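Fillden Two-Arm Recording Station

The Fillden station is a bench set-up for collecting handling examples for learning systems. An operator guides both arms by hand controls while the wrist cameras and joint positions are saved together. It suits soft goods – towels, sheets, garments – as well as rigid parts.

Each session is stored as separate attempts, and an attempt can be marked good, poor or discard from the foot pedal. Fast movements are kept in the recording, blur included.

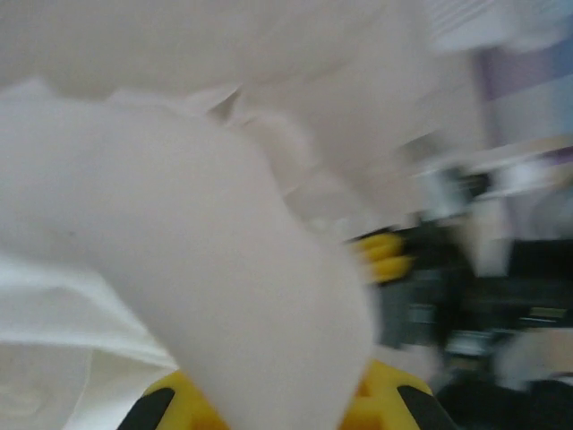 Lorna Crichton wrote to us that her team at Altport reached 1,000 cloth attempts in 19 working days, and that she would have liked the discard pedal to be heavier. A stiffer spring is now fitted as standard.

Supplied with 3 sets of yellow fingertips. Spare fingertips are sold in pairs. Station weight 74 kg without bench. Delivery from Lovanton, April onwards.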